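Clemenon Peg and Fixture Board, small set: bench review

Reviewed by Radu Neagu

The Clemenon board is a flat white rectangle with raised plates, holes and slots, supplied with a bag of blue parts that fit into them. It is sold for dexterity practice, assembly timing and occupational therapy. I bought the small set in February to replace a Sima board whose holes had worn oversize, and it has been in use on my bench since then. I paid full price.

Contents and build

The bag holds a knob, cylinders in different sizes, a slim bar and several pegs. The smallest pegs are the parts you will lose. Clemenon includes spares of those and of nothing else, so the knob and the large cylinder should be kept in the bag between sessions.

The board weighs 669 grams without parts. It does not bow when pressed at the center, and the underside has four rubber pads. On a cloth-covered table the pads do very little, and the board creeps toward the user during hard insertions. A strip of double-sided tape fixes this. Two screw holes in the underside would have been better, and the Zoltine board has them.

Edges are clean. I found one burr, inside the larger hole of the flat plate, and removed it with a few turns of a deburring tool. Corina Preda has the same set and reports no burrs, so quality control may vary by batch.

Fit

I measured every part and every opening with a digital caliper. The round holes are consistent. The large cylinder drops in with light finger pressure and has almost no side play. The slots are looser. The bar can be rocked visibly once seated in the narrow slot, and in the wide one it is easy to insert at an angle and leave it that way. For timing work this matters, as two operators can disagree on whether the part is home.

The tiny pegs are the real test. Lead-in on the holes is minimal, so a peg presented a few degrees off vertical will catch on the rim. Ankit Kandpal ran 18 insertions with his dominant hand and 18 with the other. His times with the weaker hand were slower by a wide margin on the pegs and nearly identical on the knob, as one would expect from a part that size.

Finish and visibility

The surface is matte, and it keeps glare down under a desk lamp. White board and blue parts give good separation in daylight. The openings are harder to read. A hole in a white plate is located mostly by its shadow, and under flat overhead light the small ones fade.

Colored light was the other condition I wanted to check. Under violet-blue light the white plates go lavender and the shadows purple, but the blue knob, the large cylinder and even the small pegs can still be told from the board. The outlines of the two slots hold up best, having dark edges.
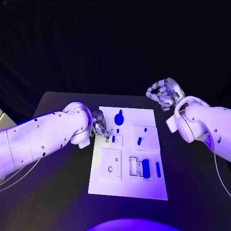 Layout

The plates are well spread, and there is room for fingers on all sides of the square ones. My complaint is the lower row. The two slots sit close together, and a large hand reaching for one tends to knock whatever is standing near the other. Diễm Lưu, who has smaller hands than I do, did not have this problem in an afternoon of use.

The raised plates are a good choice. They force a change of height between moves, and that makes the task less of a sliding exercise. Flat boards such as the Daseck do not offer this.

Cleaning

Isopropyl wipes are fine. Pencil marks come off the white surface with a damp cloth; ballpoint does not. Dust collects in the small holes and needs a brush.

Documentation

One folded sheet with a parts list and a suggested sequence of 5 tasks. Nominal dimensions are given for the parts but not for the openings, so anyone who needs clearance figures will have to measure. I wrote to the seller on a Monday and had a drawing two days later - it should be in the box.

Verdict

Good round fits, mediocre slot fits, a stable board once taped down. I would buy it again for peg work. For slot and bar work the Zoltine is tighter and costs more. Replacement parts are sold only as a full bag.

Rating: 4 out of 5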